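Collecting push demos on a tabletop: how I set mine up

I've been asked a few times how I gather examples for my block-pushing policy, so I've written the routine down properly. I'm assuming you already have an arm that takes teleop commands and a logger that saves video alongside the joint positions. Mine is called Loria, and yours can be anything that keeps its clocks in step.

First, fix your board. Mine is a pale wooden one, screwed down at the front corners. Before I did that it crept a little with every push, and I lost 100 demos to it before Unnur Skov spotted the drift in my plots. Screws, please – tape isn't enough!

Next, pick your blocks. You want shapes that share a colour and colours that share a shape, so that "push the red star to the green star" forces the model to read both words. If every colour only ever came in one shape, it could ignore half the instruction and still look clever.

Then scatter them. I drop them by hand and only nudge the ones that have landed on top of each other. Don't tidy up! I leave plenty of bare board in some layouts and crowd the middle in others (Driss Lamrani likes a very full board, and his model copes with clutter better than mine does). 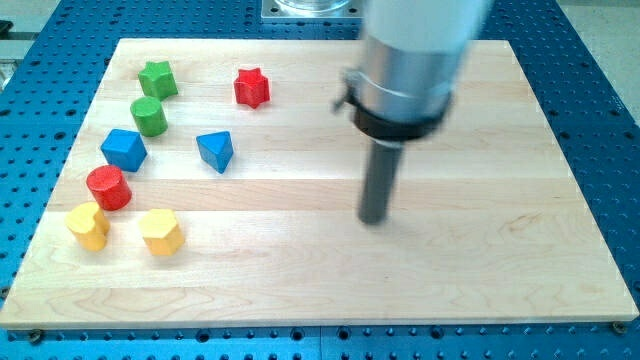 Arm on the move over the right half of the board, blocks over on the left.

Now drive. Keep the tip low and the speed steady, and go round a block if it isn't the one you were asked to move. I work in batches of 200 short pushes, then swap with somebody else, because after that my driving gets lazy and the model learns lazy driving. If you fluff a push, carry on and correct it. Those recoveries are the best examples you'll get, and I threw mine away all through August like a fool.

Labels come last. I watch each clip back and type what happened in plain words: "slide the blue cube towards the yellow hexagon", "move the green cylinder left a bit". Get at least 3 people writing them if you can. Halfdan Østergaard says "shove" and I say "nudge", and the model ought to hear both.

With 400 labelled pushes you can train something small and see where it struggles. Mine was hopeless with the triangle, so the next batch was nearly all triangles. Save the layouts it fails on and start your next session from those.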